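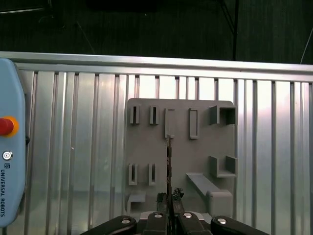

Does a tool board need to be screwed to a wall?

A wall is one option, but any stiff upright surface will do, including a bench-back panel or a sheet of plywood clamped to the rear of a desk. The surface matters more than the screws. A board on a panel that flexes will drop things.

Drasunus Upright Tool Board
Sold by Uston Bench Supply
Price: $59
Color: gray
Page updated December 7, 2022

We held off listing the Drasunus for a good while. We already sell pegboard, magnetic strips and a drawer insert, and every one of those came to us with a letter from the maker saying it would change how people work. Mostly people went on working as they had, with the screwdriver under the keyboard. So when Risard offered us a 3D-printed board with fixed holders and no way to move them, our first thought was that pegboard was invented to solve exactly that.

We have had one up on our own repair bench since June. We are selling it now, with the reservations below. Please read them before ordering, as we would like fewer of these coming back.

What you get

One flat plate with rounded corners, with the holders part of the plate. They are laid out in two rows. There are narrow upright slots for slim things, taller rectangular frames for things that need support higher up, a boxy square holder that sticks out from the upper corner, a U-shaped bracket, a small open box, and a long sloping shelf that runs down to a rounded block. The maker's sheet has grander names for all of these. We couldn't keep them straight and doubt you will want to.

Hardware is four screws and washers. There is no drilling template in the package. Use the board itself and a pencil.

What goes where

This is the part we were most doubtful about, and we still have mixed feelings. Fixed holders only make sense if your tools happen to fit them. Ours did, more or less. Slim drivers and long bits stand upright in the frames without leaning much. Tweezers and a plastic spudger live in the narrow slots. The open box took a bag of case screws, then lost the bag and became the place where case screws are.

The U bracket is the holder we get asked about. The sheet says pliers. Our small flush cutters sit in it well enough, but a pair of regular pliers with thick cushioned handles hung crooked, and we moved them back to the drawer. If your pliers are chunky, assume they won't go.

The sloping shelf we can't fully recommend. Things laid on it slide down to the low end, which we suppose is the idea. It works for one item. Lay two on it and the second rides on top of the first, and then you are fishing for the one underneath. A wrench stays put. A marker rolls.

About the load rating

Risard rates the whole board at 500 grams. That is not much, and we were ready to complain about it until we weighed what we had on ours and found we were under. Hand tools for computer work are light. Hammers, adjustable wrenches and cordless drivers are out of the question. We have no idea what the rating is based on, as the sheet doesn't say, and we haven't loaded one until it broke. Treat the figure as a ceiling.

Mounting

Allow about 15 minutes on a flat surface, a little more on anything ribbed or slotted. On a ribbed panel the plate touches only the high points, so check that your screws land where there is something behind them. Snug is enough. Overtightening will bow the plate, and then the slots pinch.

Arroyo makes a rail kit that lets the board hang from a bar so you can slide it along. We carry the kit and we think most people can skip it. The board slid every time we pulled a tool from it, until we locked it down, at which point we had paid extra for a board that doesn't slide. If two people share a long bench you may see it differently.

Set the height before you fix anything. Sit or stand the way you normally work and reach out without stretching. Our first go was too high, and the tall frames became awkward, because a long tool has to be lifted clear before it comes out. Leave some empty space over the top row.

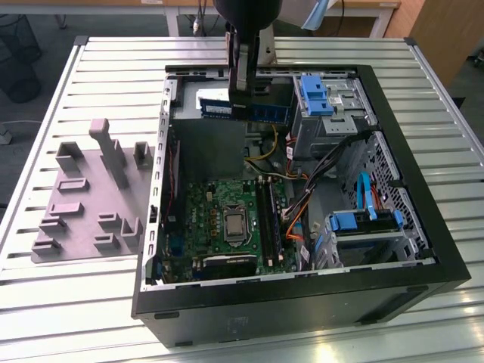
Memory swaps are the job that settled the matter for us, and they are a poor test if you want a board to look impressive. You barely need a tool. What you do need is a free hand and a clear place to put things down, and most benches offer neither. With a tower on its side and the panel off, there is an open hole full of places for a small screw to go. Cables get in the way too: yellow power wires looped over the metal, a thick black bundle coming down across the middle, an orange SATA cable dropping in right next to the memory slots. You want those held back with something while the stick goes down between the little white latch tabs. A spudger does it. If the spudger is in its slot at arm's reach, fine. If it is under the side panel you just took off, you use a finger, and then you are holding a cable with one hand and trying to press evenly with the other.

So the board helped there. We would still call it a small help. A cup would have done a good part of the same work for nothing, and we say that as people who would like to sell you the board. Where the cup falls down is when it goes over, and where it holds six similar drivers with only the handles showing.

One thing the board doesn't do is protect anything. Please don't park memory sticks, processors or bare drives in the holders. We had a customer ask if the narrow slots were meant for RAM. They are not sold for that, the board is not sold as static-safe, and a stick belongs in its bag or its tray until you are ready to seat it.

Claims on the maker's sheet, and our view

"Ends clutter for good." It moved ours to the other end of the bench.

"Holds every tool you use daily." It holds most of ours. Zip ties, tape, the flashlight and the thermal paste all live elsewhere.

"No adjustment needed." None is possible, so this is fair.

"Wipes clean." The flat areas do. Dust collects in the bottoms of the slots, and a cotton swab is the only thing we own that gets in there.

"Professional finish." It looks like a printed part. We don't mind that. Some of you will.

Who should buy something else

Anyone with a tool set that changes from month to month should get pegboard. It costs less from us and you can rearrange it. Anyone working on cars, bikes or furniture should skip this for the load rating alone. If you carry your tools to the job, a roll is better than any board.

That leaves people who do the same fairly light work in the same spot with the same handful of tools. For them we think $59 is on the high side and tolerable. We asked Risard for a smaller version at a lower price and were told it was being looked at. We have been told that before about other things.

Returns

Unmounted boards can come back within 15 days in the original packaging. Once there are screw marks we can't resell it, so hold it up against your panel and try your own tools in it before you reach for the screwdriver. Cracked or warped on arrival, send us a photo and we will replace it without you having to ship the first one back.

Ordering

Ships flat in a single carton. Limit of 2 per order while stock is short. The Arroyo rail kit is listed separately and is not included, whatever the artwork on the carton suggests.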